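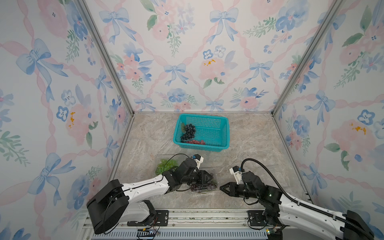
Grapes, Two Arms and Me

I'm standing in the back room at Somdale with a control handle in each fist, trying to pick up a box of grapes, and I'm sweating. Wolfram Engelhardt, who has done this more times than he cares to think about, is eating a sandwich and watching me.

"Slower," he says. "Slower than that. Okay, now you've stopped."

The setup is called Pastedberg, and the idea is easy to explain. You move the handles, the two robot arms move with you, and the computer saves every twitch. Do the same chore enough times and the robot starts to work out how to do it alone. The chore this month is grapes. There's a teal basket, there are clear plastic clamshells, and I'm the one who has to bring them together without bruising anything.

I figured I'd be good at it (I unload groceries every week of my life!). But my own hands tell me when a lid is about to slip, and these handles tell me almost nothing. You have to do it all by eye. Clear plastic is mean that way – it catches the light and you lose track of where the edge is. The wrist cameras help a lot once you remember to look at their pictures on the monitor, and it took me until my fourth try to remember. 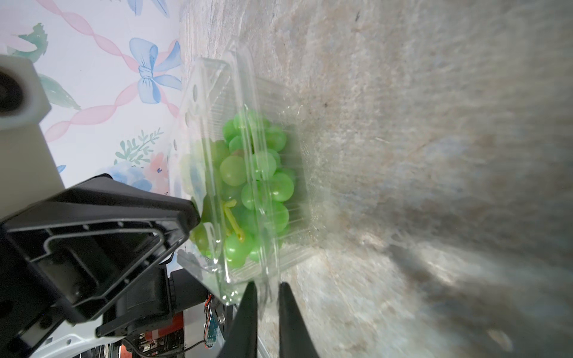
Green grapes in their clamshell, seen from the wrist.

Wolfram's advice is to grab low and commit. New people hover, he tells me, and the robot will learn to hover too if you let it. That part got under my skin. Every bad habit I have goes straight into the file: the little wiggle before I close the fingers, the way I lean left when I'm unsure. Archie Dalgleish goes over the recordings in the evening and throws out the ones he can't stand. When I visited in September the team had kept 1,339 of them, and he could pick out who was driving just from how the arms moved. He calls one style "the Skinner," after the first office they worked in, where the table was so small that everybody learned to keep their elbows in.

I asked him what mine looked like. He thought about it for a while and said, "Polite."

By midafternoon I'd done 17 runs and something had started to click. I quit thinking about left handle and right handle and just reached for stuff. Using both arms is still the hard bit, like patting your head and rubbing your stomach, only with fruit. One arm has to stay out of the way while the other one works, and I kept parking mine right where I needed to go next.
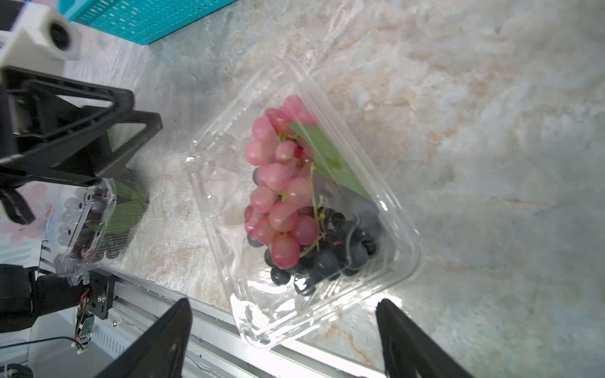
Pink-red and dark grapes share a container, with the other arm reaching in from the left.

Archie kept 4 of my runs. I was weirdly proud! They'll go in with everybody else's, and the next round of training starts once the Cokard people send over their share. Wolfram says I can come back for the strawberries, and I've already told him yes.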